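A morning at the Wokurent table works, Brindivier

Wokurent opens its Brindivier works to visitors one morning a month from spring to autumn, and we went in June. You book ahead and pay at the gate. Groups are kept to 13, which is as many as the walkway past the saws will take. Closed shoes are required and they do check. Ear defenders are handed out at the door and collected at the end.

The tour starts in the timber store at half past nine. Boards arrive already dried and are stacked with thin strips between them so the air can get through. Our guide had us lift one end of a board each, to feel how much the weight varied between them. From there you go through the cutting hall, where most of the talking has to stop, and into the pressing room, which is warm and smells of glue. Tops stay in the press for 20 minutes. Visitors stand behind a yellow line and there is not a lot to see while the press is closed, so this was when people asked their questions. Most were about prices.

I had come mainly for the finishing room, as we are replacing a kitchen table at home and I wanted to see the pale tops in decent light. The showroom in Nisden has them under spotlights and the colour is hard to judge.

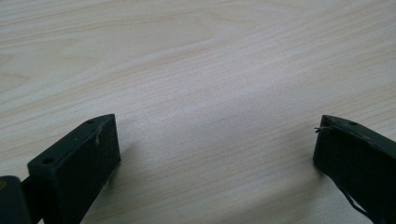
Tops and finishes

The pale top is a quieter thing than the brochure makes it look. The grain runs in long, gentle waves with fine streaks close together, and there are wider bands of a slightly darker tan. In one part it opens out into big looping arches, then it settles into straight lines further across. Where the light falls on the middle it goes nearly white-grey, and towards the far side it is warmer and more yellow. Anyone matching a top to existing chairs should look at it from both ends before deciding.

Wokurent does its tops in oil, in matt lacquer and in a satin lacquer. We were given offcuts of all of them to handle. The oiled one felt nicest but needs doing again every year. The satin showed finger marks quickly. I would go for the matt.

After finishing, the tops go to the assembly bay to have their legs fitted. The range called Castillo has the thickest legs and comes in a version to seat 6, which was the size we wanted. It is a heavy table. Two men moved one across the bay on a trolley and took their time over it.

The tour ended in the seconds shop at a quarter to twelve. Stock was thin when we went: a few benches, some shelves and one small desk marked down to 92. Offcuts are sold by the bag and make good chopping boards if you have a sander. Tea is included, biscuits are extra.

Parking is behind the works, through the second gate. The first gate is for lorries. The toilets are by reception and there are none further in, so go before you start. The bus from Nisden stops at the end of the lane, but the service is thin after lunch.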